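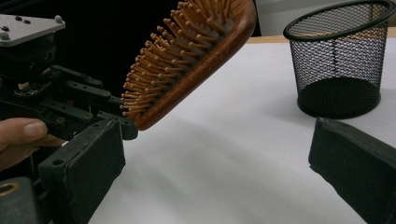 When the packing firm Estach in Dukport decided last spring to automate one of its hand-packing tables, the owners expected that the robot arm would be the big question. They had three offers for the arm on the desk within a month. The arm took one afternoon to choose. The grippers took until October.

Estach packs small household goods for other companies: brushes, combs, soap dishes, desk items. The list has 971 articles, and a large part of it changes with the season. A suction cup does well with a flat box, but it is of little use on a brush with pins. So the firm had to buy fingers, and for fingers there is no simple price list.

The first budget had one line for "tooling". It was 23 percent of the total, and the production office thought this was generous. By summer the line was split into four: the hand-held grippers for recording how people do the work, the grippers for the arm, the spare finger pads, and the hours of the packers who hold the tool and not the product. The last one was missing in every offer.

Pads were the second surprise. The supplier, Jaseck, sells them in sets, and the covering wears out before the mechanics do. Estach now plans a fixed sum for pads each month, the same way it plans for tape and gloves.

For the trial the firm picked 30 articles from the list. The choice was made by the packers, who were asked which things they find annoying to pick up. Long handles were high on the list, and also everything that rolls. The trial cell got a name, Filip, and a table of its own near the loading door – a place that was later changed because of the draft.

The contract for the second stage is not signed yet. Jaseck has offered 103 hours of support in the first year, and Estach wants to know what an hour costs after that. It also wants the right to buy pads from another maker. Both points were still open in November.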